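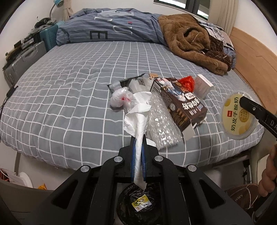 Ticket: Bin liner slips into the can, then tears at the seam
Product: Lorkus bedroom bin, black, with Tranine liners
Status: Solved
Opened: May 24, 2024

Original request

I clear the bedroom once a week. Everything that has piled up goes on the bed first – wrappers, drink cartons, yogurt cups, bubble wrap from deliveries – and then into the bin, which I put on the floor right beside the mattress. The liner won't stay up. After a few items the rim of the bag drops inside the can and the rest of the trash ends up between the bag and the wall of the bin. When I pull the bag out, the side seam splits.

The last time it split there was still some yogurt in a cup, and it got on the fitted sheet and the floor.

What I have tried:
Folding the liner further over the rim. Holds for a few items, then drops.
Tying a knot in the slack at one side. Holds better, but the bag tears at the knot.
Using 2 liners, one inside the other. The inner one slips the same way.

The liners came in a carton of 4,000 from Pugh, so I would like to use them up if possible.

Reply from support

Please check the following and report back.

1. Size code on the liner carton. The bin takes size C. Size B fits over the rim but has very little overhang.
2. Retaining ring. The bin shipped with a loose plastic ring that presses down over the folded liner. It is often still in the bottom of the can under the first bag.
3. Air under the bag. If the liner balloons when you drop something in, the rim gets pulled inward. Push the bag down to the floor of the can and smooth the sides before you start.

Customer update

Carton says size B. The ring was in the bottom of the can. I fitted it with a size B liner and the bag stayed up for the whole bed, but it was tight and split about 2 inches down when I lifted it out.

Reply from support

The split is from the size B liner being stretched over the rim. To keep using them, leave the ring off and clip the bag to the rim with the Clotus bag clips, one on each side. Don't fold it over all the way around.

Also:
Flatten cartons first. A carton corner is the usual cause of a hole lower down.
Empty and rinse yogurt cups, and put the lid inside the cup.
Keep bubble wrap and clean plastic bags out of this bin if your pickup takes film separately. They fill the liner before it has any weight in it.
Lift by the knotted top, with a hand under the bag if there are cups in it.

Customer update

Clips are on. Three bags so far with no slipping and no tears. I bought one roll of size C for the bedroom and the size B liners are going in the small bathroom can, where they fit without clips.

Closed by customer. Reopen by replying to this ticket before the end of August.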